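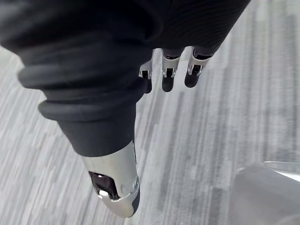
Drollton Charity Walk: project report

Aim was to see why people sign up for the January walk to Borville. 94 walkers asked, 27 said they came for the hospice fund. Most others just like the route, espcially the river part.
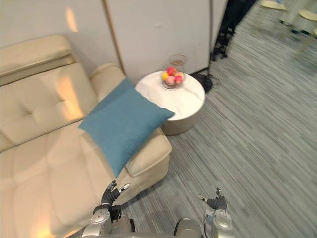

Sign-up was the weak spot. Two forms, one paper, one online, and they didnt match. Older walkers wanted to fill it in at home, sitting down, on a sofa like the cream one with the teal pillow, not standing in a cold parking lot. Fix: mail the paper form early. Rao Street start also needs better signs.

Still to do: map, costs.

Related
Zondedeo Fun Run: student report
Borville bake sale results

Contact | Copyright 2019 | Back to top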